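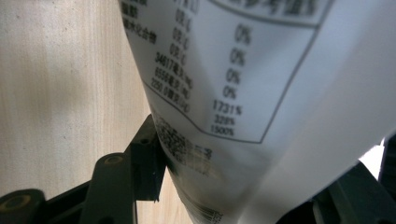 The Packing Table at Maeng

At Maeng, a supplement packer with 22 workers, the white packages with Chinese labels used to pass only through human hands. Since March, a gripper from Lidusance takes a share of them.

Yi-an Hyun has packed for 10 years. "My wrists are better in the evening," she says. "But I talk less with my neighbor, and I miss it."

Her new task is to teach the gripper how hard to press a soft package. She does nearly 200 grips in a shift - slow work, she says, and she likes it. Her manager, Byung-chul Chae, promises that pay will stay the same. The workers have asked for this in writing.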